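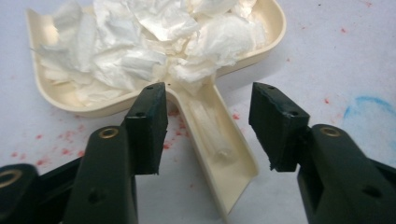
Milagros Bañez wrote in to say that tissue should go in the pan by hand, a few pieces at a time, and that a brush only pushes it around.

We cleared the white table at Padilla on 5th December. The cream dustpan did for all the paper. 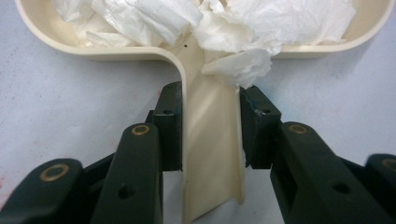

Any tissue that hangs over the rim gets pressed back in before the walk to the trash can. The pan is plastic and wipes clean.
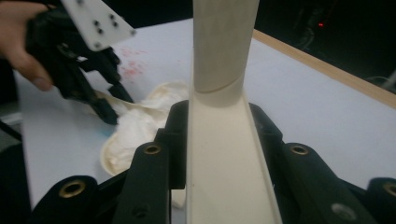
Next gallery: the Drirnden shelves
Cloths are folded and put away last. Shelf pictures go up in February.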